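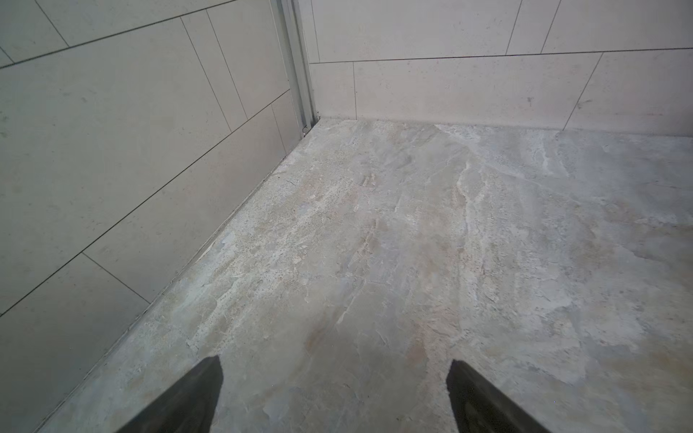

Brutero floor tile in the shower corner, with the putty-coloured wall tile going up behind it.

Brutero stone-look floor tile, large format
Code 1323
Sold by the box. Samples available.

Hello, Parveen Jayasinghe here. I write all the tile pages for Pivilitz myself, so if something on this one is wrong or badly spelt you know who to ring.

I'll admit I was a bit sniffy about Brutero when the first sample came in. I've been looking at marble-effect tiles for a long time and plenty of them have one big dramatic vein that turns up again on the next tile, and the next, until your bathroom looks like wallpaper. This one is much softer. The colour wanders between pale grey, off-white and a sort of gentle beige, with streaks running across on the diagonal and wispy bits that go nearly white. Then there are the little dark specks, which I love! They look like tiny pits in real stone, and they stop the whole thing looking too clean and shiny-brochure.

People ask me whether it's a grey tile or a beige tile, and my answer is yes. There's even a touch of pink in the beige in places. If you've got a very cold blue-grey on your walls I'd borrow a sample before you commit, as the warm patches might argue with it. With cream, putty, mushroom, or plain old white it gets on nicely.

What to put on the walls

The wall tile in the photo is the one we sell under Pacheco, code 1634. It's a light greyish beige, large and rectangular, with a very fine speckle and a matt look to it, and it's laid staggered like brickwork with thin dark grout lines. I'd always pictured pale grout with it, so the dark was a surprise to me, but I've come round completely. You get a neat outline to every tile and the floor is left to do the swirly stuff. You can of course stack them straight if you prefer -- you'll use fewer offcuts and your tiler may be in a better mood.

Two patterned surfaces in a small bathroom is one too many for my taste. If you do want the Brutero on the walls as well, have a word first, and I'll tell you to order everything in one go so that the batch matches.

Laying it

I'm not a tiler, so take your tiler's word over mine. But these are the things I find myself repeating on the phone:

Open all the boxes before you start and shuffle the tiles. Lay a good few out dry and walk round them. Some tiles have much more of the white wisp than others, and you'll want those spread about.

Decide which way the streaks go. Same direction all over looks calm. Turning every other tile looks livelier, and a bit more like a real stone floor in an old hotel.

In a shower area, talk about the fall to the drain before you order. Big tiles don't bend, and you may need cuts you hadn't budgeted for. My sister-in-law found this out on a Friday afternoon with the water off.

Choose a grout close to the mid-grey in the tile if you want the joints to fade away. We keep the Sotex one, code 1165, which is the shade I'd pick. Bring a tile in and hold the colour card against it, though, because screens lie.

Cleaning

Warm water, a mild cleaner, rinse, done. I'd keep a squeegee hanging in the shower and give the floor and walls a quick go after the last person's out. If you live in a hard water area you'll know all about chalky marks, and the mottled pattern is fairly forgiving with those -- more so than the plain black tile I foolishly chose for my own bathroom.

Ordering

Samples are cut pieces, so you won't see the whole pattern on one. You can have 2 free per household, and I'll try to send you one light bit and one busier bit if you ask in the notes box. If you can get to the showroom, do, as we've got full tiles you can pick up and carry over to the window.

Add a bit extra for cuts and breakages, and please keep a spare box afterwards. Under the stairs, in the loft, wherever. Batches change, and I can't promise that one bought in July will match one you're standing on now.

Unopened boxes can come back to us with the receipt. Opened ones can't, sorry.

Page last updated 03/06/2026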